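Category: Course Notes / Community Media / Member Publications

Unit 4. Reading a circulation claim

Notes for 8/15/20. Read before you start the worksheet.

Member magazines like to tell advertisers how many people read them. Most of the time the number is a mailing list with a multiplier stuck on it. Your job this week is to find the multiplier.

Take the Annan, the quarterly of the Nulside service clubs. Its rate card says 3342 readers. The print order for the same issue was 638. To get from one to the other you have to believe that every copy passes through more than five pairs of hands, including the copies still in the box at the Urell district office. I asked for the survey behind this. I was sent a survey of 27 people, all of them at the annual dinner.

Keep three terms apart in your written work. Print run is what the printer billed. Circulation is what left the building. Readership is a guess, and should be labeled as one.

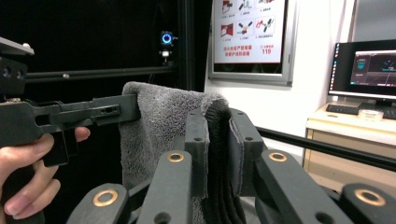

Fig. 4.1. Gray towel and darker fabric held in a black gripper.

Compulsory subscription makes things worse. If dues pay for the magazine, nobody has to want it, and a full mailing list tells you only that people paid their dues. The Drultance newsletter went opt-in one September and its list dropped to 300. Its editor called that a bad year. I'd call it the first honest figure they had printed.

Watch for "reaches," "touches" and "is seen by." Ask who counted, and when.

For the worksheet: pick one member magazine, get the rate card, and write to the editor for the print order. If you get no answer, say so in your report. Don't fill the gap with an estimate.

Comments

pressroom_deb: We used 2.5 readers per copy for years. No idea where it came from.

Tomas L.: Bit hard on small editors. Most of us inherit the rate card.

Wumpini Darko: Is a PDF download circulation or readership? The notes skip this.

Contact the course office | © Community Media Course Notes | Back to top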